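Why Is Paper White?

Filed under: Everyday Stuff, Ages 7 to 10 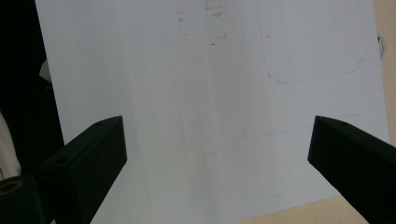 A big white sheet with a few reddish-brown marks near the top.

I got this question from a reader named Edin Stan, and I loved it right away. Trees are brown on the outside and kind of yellow on the inside. So how come the paper we make from them is white?

Okay, let's start with the tree. Wood is full of teeny tiny threads called fibers. They're stuck together with a natural glue called lignin (say it LIG-nin). Lignin is what keeps a tree stiff, so it can stand up in the wind. It's also the part that makes wood look brown!

To make paper, a mill chops wood into chips and cooks them in a giant pot with water and some strong chemicals. I visited a mill in Helten once, and wow, the smell -- think boiled cabbage, but more of it. The cooking takes out most of the lignin and leaves a mushy brown soup called pulp.

If you stop there, you get brown paper, like a grocery bag. For white paper, the pulp gets washed and bleached until the last of the color is gone. Then it's spread out on a moving screen, the water drains away, and big rollers squeeze it and dry it.

But wait, the fibers themselves are see-through! A whole pile of them looks white for the same reason snow does. Light bounces around between all those little bits and comes back out in every color at once, and your eyes call that white.

Want to try something? Put a piece of newspaper and a piece of printer paper on a sunny windowsill for about 3 weeks. Newspaper usually has a lot more lignin left in it, and sunlight turns lignin yellow. Check on them every few days and write down which one changes first.

Next time I'm answering Châu Đoàn, who wants to know why wet paper rips so easily.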